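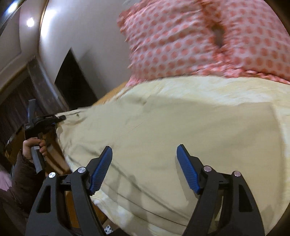

How to Straighten and Make a Bed with a Duvet

A duvet looks neat with less work than a top sheet and blanket, but only if the insert is sitting properly inside its cover. When it has slipped, no amount of pulling on the outside will get rid of the lumps. These steps cover a daily straightening and a full change of cover. They were put together for people making their own bed at home, on an ordinary frame with the mattress resting inside or on top of the rails.

What you need

A duvet and a cover of the same size
A fitted sheet
Pillows and pillowcases
Clips or ties, if your cover has loops inside the corners
A hand steamer or spray bottle of water (optional)

Check the size first

Measure the insert flat on the floor, side to side and top to bottom, and compare it with the label on the cover. A cover up to 2 inches larger each way is fine. Past that, the filling slides to the foot and the top end goes flat. A cover smaller than the insert will bunch along every seam.

Daily straightening

1. Take the pillows off and put them on a chair.

2. Fold the duvet down to the foot of the bed. Leave it there while you brush off the fitted sheet and pull the corners tight. In warm weather let the bed air for 20 minutes before going on.

3. Stand at the foot and take hold of the two bottom corners. Pinch through the cover until you can feel the insert corners inside. If one is missing, reach in through the opening and push it back into place.

4. Lift both corners to chest height and snap the duvet down once, hard. The air going under it spreads the filling and takes out most of the creases. Two smaller shakes do not do the same job.

5. Walk to the head and pull the top edge up until it meets the headboard or the top of the mattress.

6. Check the overhang. Look at how far the duvet drops over the frame on each side and pull from the short side until both match. Pull from the middle of the edge. Pulling from a corner puts a diagonal crease across the whole bed.

7. Smooth from the center out with a flat forearm. Work toward the edges and do not go back over the same place.

8. Fold the top edge down by the depth of a pillow, if you like it that way, and put the pillows back.

Changing the cover

Turn the clean cover inside out and lay it on the bed with the opening at the foot. Lay the insert on top, lined up at all four corners. If the cover has ties, tie the two head corners now.

Roll the cover and insert together from the head to the foot, as tightly as you can manage. At the foot, turn the open end of the cover around the ends of the roll, one side and then the other. Button or zip the middle of the opening, then unroll toward the head. Tie the foot corners last, before closing the rest.

For a queen or larger this is easier with two people. Desta Dinsa, who taught me the roll, does a king alone by kneeling on the foot end of it.

Creases that will not come out

Long creases running corner to corner usually mean the insert is twisted inside. Open the foot and look before you reach for the iron. Short, sharp creases come from the dryer. Take the cover out while it is still slightly damp and put it on the bed soon after, or mist it lightly and smooth it by hand. Pale plain covers show creases more than patterned ones, especially in side light from a window. A cover with a faint woven pattern hides small ones fairly well.

Puckering close to the seams is shrinkage in the thread and will stay. Washing cold keeps it from getting worse.

Washing

Wash the cover every week or two and the insert twice a year. I do mine in November and again in spring. Close the buttons or zipper before the cover goes in, or the pillowcases will end up inside it. Most household machines are too small for a queen insert, so use a large front loader at a laundromat. Dry it on low and take it out every 20 minutes to break up clumps by hand. It has to be dry all the way through before it goes back in the cover.

Note on ties: Bethel Tamiru wrote in to say that short lengths of cotton tape, sewn to the inside corners of the cover and the matching corners of the insert, hold better than safety pins and do not leave holes. I have since done this on two covers. Sew through the binding of the insert only.

Related

Folding a Fitted Sheet on a Flat Surface
Which Pillowcase Closure Stays Shut
Storing a Winter Duvet in a Small Closet
Fixing a Squeaky Wooden Bed Frame
Getting Makeup Out of Pale Bedding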